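Plarnent Sorting Set – shape blocks and work board for robotics clubs

Product pages on this site are written by whoever in the club uses the thing most, and for the sorting set that's me. I've been helping with our after-school robotics club since the Edell days (if you remember the old Edell kit with the foam cubes, hello, you are my people), and this is the set I reach for when a new group is ready to stop driving the arm around by hand and start giving it a job.

You get a bag of small plastic shapes in several colors, a maple board to set them out on, and a printed booklet of tasks. The arm and the table are separate. We run ours on a Mackay bench arm, and the set doesn't care what arm you have as long as the gripper closes far enough to hold something small.

The shapes are the good part! There are cubes and cylinders, which everybody can pick up by the second meeting, and then there are stars, hearts, hexagons and triangular prisms, which are where the arguments start. A star gives you a point or a notch depending on how it's turned, and a student who has written one grip for everything finds that out fast. The sides have a fine ribbed texture that helps rubber fingertips hold on. Colors repeat across shapes, so "get the red one" is a bad instruction and "get the red star" is a good one. I love watching a team work that out by themselves.

The board sits straight on a pegboard table. Ours is the blue metal kind with the regular grid of holes, and I like having the holes visible past the wood, as the kids use them to talk about where things are before they've learned to think in coordinates. You can clamp the board or leave it loose. I'd clamp it. A bumped board means every saved position is off by a little bit, and a little bit is all it takes to miss a heart.

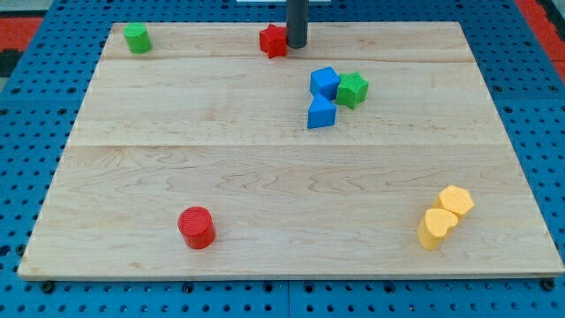
For a first session I keep things simple: spread the blocks out, leave plenty of bare wood between most of them, and ask for one pick and one place. Second session, push a few together so they touch. It sounds like nothing, but a gripper needs room for both fingers, and a block with a neighbor right up against it has to be approached from another side or nudged free first. Teams that breezed through session one get very quiet at this point. Give them time.

By the time we get to the club challenge in February, they're doing a timed run. Each team gets 170 seconds and a layout they haven't seen, and has to sort by color, then by shape, with 5 points off for anything knocked off the board. The score sheet is in the back of the booklet and you're welcome to change it (we do, every year, usually after somebody finds a loophole).

A few practical things I get asked a lot.

Do you need a camera? No. The first half of the booklet works with taught positions only. The second half assumes you have one, and the solid colors make an easy first vision project. If you use the Vasta teaching software, the starter files load as they are, but you'll want to reset the color limits under your own lights. The pale wood is kind to you here. Yellow is the fussy one, in my experience – it sits closest to the maple, and late afternoon sun makes it worse.

How tough are the blocks? We've logged over 3,000 picks on our first set and the edges are a bit shiny now, but I haven't thrown one away. I have lost a couple. Buy the spare bag if your room has a heating vent in the floor.

Does the board warp? Ours hasn't. Wipe it with a damp cloth, don't soak it, and store it flat. Please don't let anyone draw target circles on it with marker. Painter's tape works fine and peels off clean.

What age is it for? We use it with middle school and up. Younger kids enjoy setting up layouts for the older ones, and they are merciless about it.

One gripe, so you have it from me first: the booklet is stapled and won't lie open on a bench. I copy the pages I need and put them in sleeves. A ring-bound version has been promised for the next printing.

Clubs and classrooms can borrow a set for 30 days before buying. Send us the name of your school or club, which arm you're using and how wide the gripper opens, and we'll tell you if it's a fit.

Page updated Jun 26, 2026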